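Totano Planner 3: three weeks with the desktop edition

Reviewed by Morena Parisi

Totano sells its planner on one promise. You give it a robot model, a scene and a goal in plain words, and it gives you back a motion you can send to the arm. I have heard that promise before, most recently from Praltis, whose own planner I uninstalled in May after it drove a simulated forearm through a shelf and reported success. So I came to this one in a poor mood, and it has only partly improved.

Installation took most of a morning. The package wants its own copy of nearly everything, and the licence tool refused my key until Quentin Delaunay on their support desk sent a new one. He was quick and polite. The manual is less good. The chapter on joint limits still refers to a menu that went away with version 2, and the page on custom grippers is four lines and a link that goes nowhere.

The basics work. Loading an arm is painless, the collision shapes it builds are tidier than the ones I make by hand, and free-space moves are planned faster than I can reach for my tea. Totano claims up to 80 plans a second. I never got near that on my desk machine, but for single moves I didn't care.

Contact is where I started to grumble. I used the tabletop scene that comes with the package and set up 83 runs of the same job: go down to the plate, take hold of it by the rim, lift it level, put it down again clear of the cups. The planner treats the plate and whatever is on it as one solid lump unless you tell it otherwise, and the setting for telling it otherwise is three panels deep.

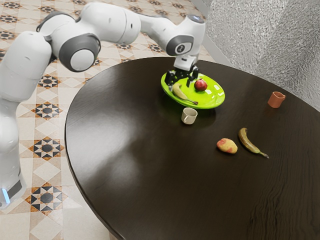

Plate task in the simulator, fingers at the rim, with the apple and banana on board.

Of those 83 runs, 14 ended with fruit on the table and a green tick in the log. The tick means the arm followed the path it was given. It says nothing about the load. I can see why an engineer would define success that way, and I still think it's a daft thing to show a user. Faustine Besson, who shares my office and is kinder about software than I am, pointed out that you can write your own check and attach it to the end of a run. You can. It took me an afternoon, and it ought to be in the box.

Perception is a separate add-on called Bellini, and I would hold off. In simulation it simply reads object positions from the scene file unless you switch that off, so the first results look marvellous. Switch it off and the position estimates wander, worst of all when the fingers come between the camera and the object. The demo videos don't mention which mode they were made in.

I do like the replay tool. You can drag back through a failed run, change one waypoint and plan again from that point – no restart, no reloading the scene. It's the one part I'd miss. The plain-text goals are a nice toy – "move the mug left" went through fine, "make some room" produced a lot of thinking and no motion.

Price: the desktop licence is sold by the seat, and Bellini is charged on top. Hadier's planner costs less and does less, with a plainer log that I trust more.

Worth it if you mostly move an arm through open space and want good replay. For anything that involves carrying a loaded plate, try the free period first, write your own success check before you believe a single tick, and leave the add-on alone until they fix the estimates. I've sent them my logs for the 14 bad runs and will add a note if a patch arrives.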